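How we record grabbing demos with the hand-held gripper

I help run the robotics club on Monday afternoons, and since May the question I get the most is how we record our demos. So I'm finally writing it down, mostly for the new kids (hi!) and for Ximena Barajas, who has asked me for these notes three times now. If you're from another club and want to borrow any of it, go ahead.

You need the gripper with the camera mounted on it, a laptop with the club recorder on it, a memory card, a white tabletop and something to pick up. Charge everything the night before. I know, I know, but we lost a whole afternoon to a flat battery in our second week and Braulio Olvera still brings it up.

Setting up the table

Wipe the table first. Ours picks up little specks all the time and they're not a big deal, but sticky patches are, and a cup that drags on dried juice doesn't move the way it should. Push backpacks and jackets out of the way. You don't need a perfectly bare background – we leave a few things standing around on purpose, so the model doesn't learn that the world is one object on a blank sheet.

Then pick your object. Beginners should go for something with a narrow part to grab and no loose lid. Smooth plastic is nice. Heavy glass is not, at least until you've done a few sessions.

Starting a recording

Open the recorder and make a new session with your initials and the object's name. Mine look like "tv-cup" or "jv-sponge" (those are Tamás Vincze and Jacinto Varela, who share the late slot and fight over the sponge). Hold the gripper up and open and close it all the way, twice. The recorder uses that to work out how wide your fingers go, and if you skip it every number in the file will be off. Ask me how I know!

Now press record and wait for the beep. Count to two before you move. If you start too early the first bit of motion goes missing and you get a gripper that teleports.

The grab itself

Come in slower than feels natural. Everybody rushes the first time, me included. Line up the object between the fingers while you're still a hand's width away, then go straight forward. Try not to fix your aim at the last second, it makes a little wiggle in the data and the trained arm copies the wiggle faithfully, like a kid copying your worst habit.

One finger will often touch before the other one. That's fine with light things, they just slide over a bit as you close. With anything tall you want to center it better, or it tips. Squeeze until it stops sliding and then stop squeezing. Lift, move it to the new spot, put it down, open up wide, back away. Only stop the recording once you've backed off.

Do 8 of those per object, then move the object somewhere else and turn it a little before you go again. I swap people after that too, because hands get tired and the grabs get sloppy.

Checking what you got

Please watch your clips before you go home. I mean all of them, on double speed if you have to. Throw out the ones where:

- the object fell over and you stood it back up with your other hand
- someone's sleeve covers the lens
- you stopped recording while still holding the thing

Don't throw out a clip just for looking close and blurry. The lens sits right by the fingers, so big things fill up the whole view and go soft at the edges, and the training handles that okay. Ezequiel Cuautle deleted a pile of perfectly good ones in his first week and was pretty sad about it later.

Copy the good clips into the shared folder, in the subfolder for your object. As of this week we're at 414 good ones. The goal is 1000 before the summer showcase, so there's plenty left for everyone, and I'd love more soft and squishy stuff if you've got any at home. 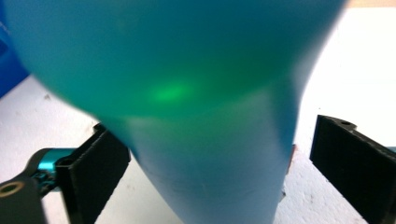

Last thing, put the gripper back in its case with the fingers open. Leaving them squeezed shut all week flattens the pads, and I only have one spare pair left until the next order comes in. The laptop goes on the charger by the door.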